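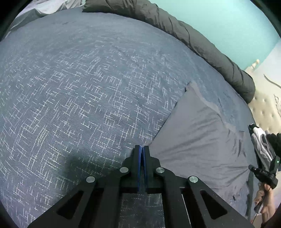
*Blue spread, white stitching, gray pillow. The dark roll is the comforter.*

**2021-11-01, textile workshop notebook, bedding**

Bedroom day! I have been looking forward to this one since Maj-Britt Backlund cleared the schedule for it. Everything so far has been flat swatches on the bench, and a swatch tells you next to nothing about how a cover behaves once it's on a mattress with a pillow and a big puffy comforter fighting it for room.

Entry no. 316 in the bedding series. Covers on the list: Drota (the blue one), then Setska if there's time. There wasn't time.

First thing to write down is the color. I had Drota in my notes as "navy" from the bench lamp, and in this room it's slate, a lovely soft gray blue that sits really well against the teal wall. I've crossed out navy in the swatch book. Minttu, if you have it as navy on the shelf labels, please change it there too.

The stitching! Short dashes, up and down and across, never quite closing into a grid. I could look at it for an hour. It does make it hard to judge whether the cover is straight, though. On a plain spread a crooked pull shows at once, and here the pattern hides it, so I've gone back to lining up the hem with the mattress edge and ignoring the top. Small wrinkles across the middle are easy to miss for the same reason. Run a flat hand over it, don't trust your eyes.

**Comforter**

Rolled, not folded. We argued about this in the spring and I'm now firmly for the roll. A folded comforter leaves a square lump and you end up lifting the whole thing twice. Rolled, it can sit along the far side of the bed while you work on the cover, and you get one long edge to grab when it's time to pull it back over. The quilting takes creases very readily, so shake it out before judging the loft. Loft measured last week on the Gramlow bench, 211 on the gauge, same as the sheet in the binder.

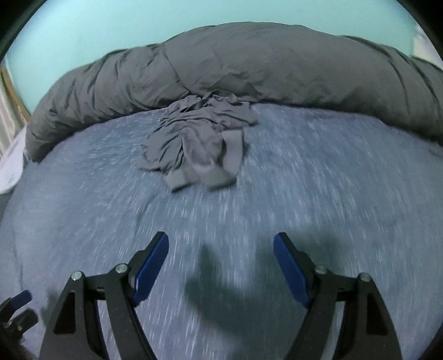
*Comforter roll along the far side, gray garment still on the bed.*

Before the next round: clothes off the bed. That crumpled gray thing goes on the chair or in the wash pile, I don't mind which. Same for the white bundle at the end of the roll, which needs to be shaken out and sorted with the rest of the whites.

Surface notes. I keep wanting to call this finish fleecy when I see it at a slant, all those pale flecks, and then I go back to the bench piece and it's a weave with a twill under it. Maj-Britt says write down both, with the angle you were standing at. Good idea, so there's a new column in the log for it.

Pillow: the light gray case has a bit of a satin look and I like it next to the stitching much more than I thought I would. It creases though. Iron one, leave one, compare.

The Ojala rub test on the Drota offcut is at 1481 and going to 4000. No pilling that I can feel yet, which makes me very happy.

To do

- Setska on the same bed, same pillow
- ask Minttu Kuusisto for the second gray case
- hem check along the headboard side, I skipped it
- new blade for the rotary cutter (still!)
- photograph the offcut when the rub test stops at 4000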